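3.2 The furnished room

Much of the earlier work on domestic storage looks at kitchens, where every cupboard has an obvious job. We were keen to look somewhere looser. The Jondumik room is dressed almost entirely in white, and we found it a delight to study! A shelving unit with open compartments is built into a curved wall, and one compartment has an arched top with scalloped trim.
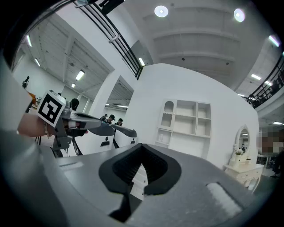

Pieces like these invite people to put things on show, and that is what drew us in. Of the 3734 placements in the Sostis log, 1523 were made on open shelves, a far larger share than we had expected from the Gajewski survey. The vanity dresser, with its oval mirror and carved legs, is just as interesting, as it offers both a surface to display things on and drawers to hide them in.

The desk brings these two habits together in one piece of furniture. It has drawers under the desktop and a hutch with open compartments above it, so a small object can go high, low or simply to the back of the work surface. We coded each desk placement as one of 4 types, and 25 sessions were coded twice.

Figure 2. The white desk and hutch, with one drawer open and a clear jar or bottle kept above and a plastic bottle at the back of the desktop.
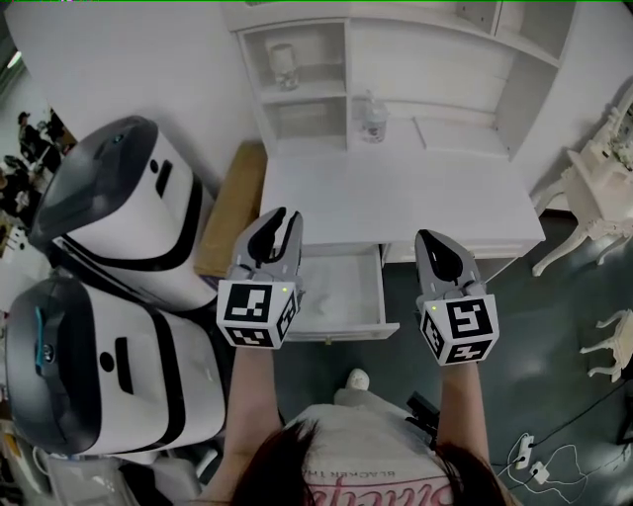

3.3 Coding of drawer use

A drawer was coded as used if an object was put into it or taken out of it. Opening a drawer and closing it again was coded separately, following the Iko scheme.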